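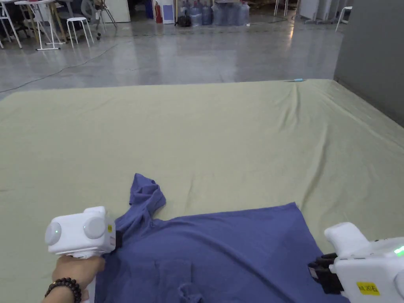
## 4. Setting up the film log

Atelgate sells its film log as a tool that learns your taste. Treat that claim with care. What it does well is keep a list of what you have watched and what you thought of it, and the steps below get you that far.

1. Open **Library > New log** and give it a name. The name can't be changed later, whatever the help bubble says.
2. Choose a rating scale. The default runs from 0 to 1000, and I have yet to meet a film that was worth 613 and not 612. Pick the five-star scale unless you enjoy that sort of thing.
3. Turn off **Suggest a score**. With it on, the box is filled in before you have typed a word, and you will find yourself agreeing with it.
4. Under **Sources**, tick Kastbridge for cast lists and running times. Leave Rovbridge unticked for now (see 4.2).
5. Press **Save**, then close the log and open it again. If the scale has gone back to 1000, repeat step 2.

> **Note:** Running times from Kastbridge are for the cinema cut. Horror films in particular turn up in several versions, so check yours against the disc before you complain that a scene is missing.

### 4.1 Bringing in old reviews

The importer takes plain text files, one review per file. It is advertised as handling "any length". In my tests it stopped at 700 words and dropped the rest with no warning.

1. Put your reviews in a single folder, with the film's title on the first line of each file.
2. Split anything over 700 words into two files and add "part 2" to the second title.
3. Choose **Import > Folder** and wait for the bar to fill. It sticks at 66 per cent for a while. Leave it alone.
4. Open the last review in the list and read to the end of it.

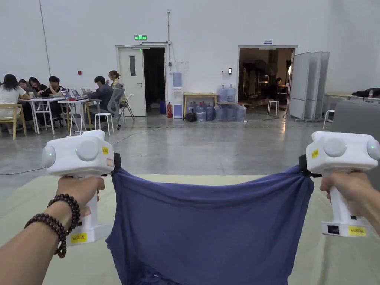 *Navy-blue fabric held between two white hand-held grippers.*

> **Caution:** Importing the same folder twice makes two copies of every review, and **Undo** only removes the most recent 20. Keep your original files.

### 4.2 Recommendations

Rovbridge supplies the "Because you watched" row. Give one low-budget vampire film a single star and the row fills with low-budget vampire films, as it counts what you watched and ignores what you thought.

- To hide the row, go to **View > Home** and untick **For you**.
- To try it anyway, log at least 20 films first. With fewer, you get the same list as everyone else.
- The Tamiru add-on claims to weigh your written reviews as well. It read my sarcasm as praise. I would wait for the August update before paying for it.

Sharing and privacy settings are covered in section 5.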